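Bench Notes > Product Trials > Prundora finger kit

Notebook Trials Parts Orders Contact

October, 3:15 in the afternoon

Second sitting with the Prundora kit that Tradel sent over on loan, and I'm in a much better mood with it than I was this morning (the quick start sheet skips the homing step, so whoever picks this up next, please home it first!). We're on the corn and plate job again, same as we used for the Sutherland set, so the two write-ups can sit side by side. 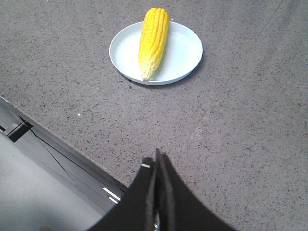 Grip force is set to 44 on their scale, which goes up to 100, and I'd like to leave it there until we have a full page of results. The Trisberg software found the kit right away and kept its settings through a restart — a small thing, but I was so pleased after the week we had with the last one. I do wish the menus were less buried. It took me a good while to find the speed limit, and it's under Display, of all places. I've put it at 52 for now and may bring it down.
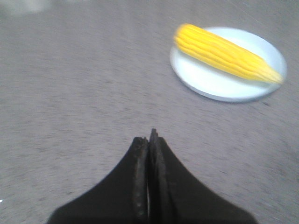

Fingertips pointing up the table, corn on its plate to the right.

Still to do: ask Tradel whether the loan can run another 15 days, and get a price on spare pads while I'm at it. The quote lists the fingers and the cable but says nothing of pads, and I'd want a set in the drawer before we said yes to anything. Leaning toward yes, though.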